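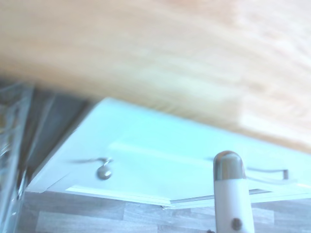
Teaching by Hand, at Knee Height

A kitchen cabinet is a poor place to begin a career in robotics, and Rahel Gisler would have preferred to begin with something else. Handles differ. Fronts swing or slide, and the only way to be sure which is to pull. A person settles the question in a fraction of a second without noticing. A robot arm that has been told to pull straight will keep pulling straight against a hinge until a torque limit stops it.

Gisler leads the manipulation group at Drindbridge, a company that trains arms for household work. The group writes almost no motion code. Operators perform each task through the robot, and a policy is fitted to the recordings. The current set of tasks is called Gernero and consists of opening and closing low kitchen storage, with the countertop overhead and the floor close underneath.

Two methods of demonstration are in use. In the first, the arm is put into gravity compensation, so that it holds its own weight, and the operator moves it by the wrist. This is kinesthetic teaching, and its advantage is that the operator feels contact directly. Its disadvantage is that a human body has to be somewhere. Below counter height the operator ends up kneeling beside the arm, and a forearm or shoulder tends to pass through the view of the wrist camera. A policy trained on those images learns to expect a forearm.

The second method is teleoperation. The operator sits at a desk and moves a small leader arm made by Dronix, and the working arm follows its joint angles. The camera view stays clear. What goes missing is touch. The leader arm returns a coarse resistance when the follower meets something stiff, but a fingertip resting lightly on a handle feels the same as a fingertip in the air.

“With your hand on the wrist you know you have the handle before you see it,” says Cauã Coutinho, the group's senior operator. “On the leader you see it first, and then you wait a little to be sure. The waiting goes into the data.”

The waiting is a real problem. Early Gernero policies paused in front of every handle, and some never left the pause. A stationary arm looks much the same in one image as in the next, so the model had learned that the correct response to being still was to remain still. The fix was partly in software, which now trims segments where no joint moves faster than a set threshold, and partly in how Coutinho teaches new operators. They are asked to decide on the approach before they start, and to discard the attempt if they change their minds halfway.

Speed at the other extreme does its own damage. The wrist camera is small and sits close to the work, and a quick rotation smears nearby surfaces into streaks. Gisler's team argued over whether to filter such images out. They kept them. The arm will move at those speeds when it runs on its own, and a policy that has seen only sharp images behaves badly on blurred ones.

The first full round of collection, in March, produced 600 demonstrations. After review, 349 were kept. Rejections fell into a few categories: the finger slipped off the handle, the front was left partly open, the arm brushed the underside of the counter, or the operator corrected so often that the path was no use as a model. The last category was the largest and the hardest to judge, and two reviewers looked at every case.

Corrections are not always unwelcome. A policy trained only on clean attempts has no idea what to do once it is off course – it has never been there. So 34 of the accepted recordings start from deliberate errors, with the fingertip placed too low on the front or past the end of the handle, and show the recovery. Gisler would like more of these. They are slow to record, and operators find it oddly difficult to make a convincing mistake.

Handle shape turned out to matter less than its clearance. A bar that stands well off the surface gives a rounded fingertip room to get behind it. A hanging pull may shift when touched, and the approach has to allow for that. Coutinho prefers to come at a hanging pull from the side and slowly, and his recordings can be recognized by it. The policy has picked up the same habit, including on bars, where it gains nothing.

To dilute such habits the group now spreads each task across 5 operators. The next round will be recorded in Bragança, in kitchens the team has not worked in before. Gisler intends to use the leader arm for the approach and hand guiding for the first few inches of the pull, joining the two in a single recording. The handover between them still produces a small jolt at the wrist, and she does not yet have a way to remove it.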